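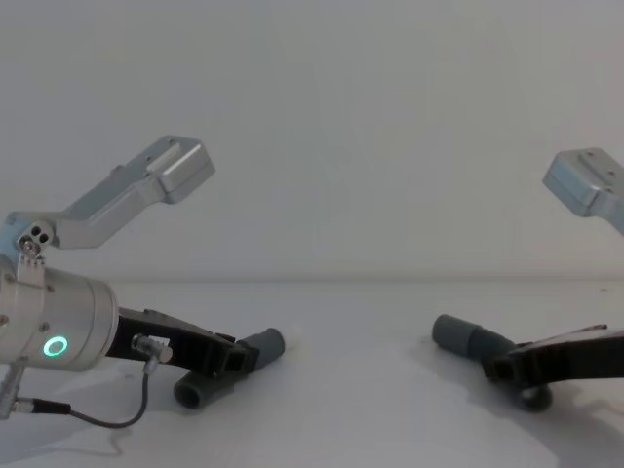 Virnenance opens workshop to public on Saturday

Virnenance will open its Misberg workshop to visitors from 10 a.m. on Saturday, with demonstrations of two-arm robot handling every half hour until 3 p.m.

Staff will show how a pair of arms can pass small parts to each other across a table. Visitors may try guiding an arm by hand in groups of up to 20.

"People ask us what the arms do all day, and it's easier to show them," said Ruth Apaza, workshop manager. "We've kept the talks short -- most of the time is for questions."

Last year's open day drew 306 people. Vikas Uniyal, who runs the training program, will speak at noon about apprenticeships and the new evening course in the Mertens building.

Entry is free. Children under 12 must be with an adult. Parking is behind the Allex warehouse, and the workshop is wheelchair accessible from that side.

Bookings for the hands-on sessions can be made at the front desk on the day.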